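Search this site
Search for: Go

A visit to the Verhoeven works at Skirholm
Sunday, July 16, 2023
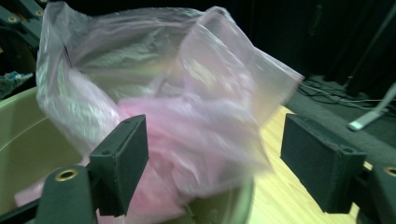

Pink material in a clear plastic bag, with a pale green tub.

The Verhoeven foundry held its first open day since the new extraction hall went into service, and people who live near the plant were invited to walk through it and ask about the noise. I went with a neighbor from Endar, the village across the water. We had both complained about the hum over the years, so we got the letter.

The gate opened at ten. Visitors were taken through in groups of 20, with hard hats, safety glasses and foam earplugs handed out in the old time office. The furnaces were shut down for the day. That disappointed some of the children, and it also meant we could not judge the sound for ourselves, a point that came up more than once in the afternoon.

Our guide was Josefien De Bruijn, who runs the maintenance department. She started in the yard, beside a stone set into the wall with the date 1696. Iron has been worked on the site since then, first with water power from the Vetum, the small river that runs behind the pattern shop. Very little from that period is left. The stone was moved twice, and the wall it sits in now is brick from a rebuild after a fire.

The tour went through the pattern shop, the sand plant, the molding line and the melting hall, in that order. The pattern shop is the quiet end of the works. Shelves run up to the roof, and many of the patterns are for parts that have not been ordered in decades. De Bruijn told us the company keeps them anyway because a pump station will sometimes write asking for one replacement cover.

The melting hall is much bigger than it looks from the road. We stood on a raised walkway behind a rail and looked down on the two furnaces. One was open for relining, and a man was explaining the refractory bricks to anyone who asked. He said a lining gets changed when the measurements say so and that there was no fixed calendar for it. The floor had been swept, but there was still black sand in every corner, and I found some in my shoes that evening.

After that came the part most of us were there for. The extraction fans used to stand on the roof of the melting hall, on the side facing Endar. According to the company's own survey, the low tone people heard at night came mainly from those fans and from the long duct between them and the stack. At certain speeds the duct resonated. The tone was worst in cold, still weather, and it was in December that the company received the most calls.

The fans now sit in a separate hall with thick walls, on spring mounts, and the duct has been replaced with a shorter one that has a silencer in it. We were allowed inside. The fans are painted gray and each is taller than a person. De Bruijn showed us the mounts and let us push on one of the flexible joints where the duct meets the housing. She did not claim the noise was gone. She said the tone had dropped a good deal at the measuring point by the ferry landing, and that the fans still had to run at a higher speed when both furnaces were pouring.

At one o'clock there was a question session in the canteen. Coffee and soup were free, and the pea soup ran out early. Sanne Koster, who handles the noise file for the municipality, had brought charts from the measuring point. They were printed rather small and hard to read from the back, so she passed copies along the tables.

Several people from Endar said they still hear something at night. One woman described it as a truck idling that never drives off, and said she feels it in her pillow more than she hears it. Koster asked those people to write down times and weather and send them in. A man near me said he had done that for 7 years and had boxes of it at home. She offered to come and look at them, and they exchanged phone numbers.

Someone asked whether the plant could stop night shifts altogether. The production manager answered that one. The furnaces take a long time to bring up to heat, and daytime work alone would mean fewer orders and fewer jobs. He would not go further than that. There was some grumbling, and then a question about truck traffic on the dike road, which took up most of the remaining time. The trucks are supposed to use the north gate. Everyone in the room knew they often don't.

A second round of measurements is planned for the winter, with an extra point on the Endar side. The results are to be put up in the library and on the municipal site.

We left by the north gate at almost three. The bus back stops on the dike road, and there is no shelter. For anyone going another year, parking is on the grass beside the sports field, and the walkways in the melting hall are open grating, so wear flat shoes. Strollers had to be left at the time office.

Contact | Copyright Endar & Skirholm Village Pages | Back to top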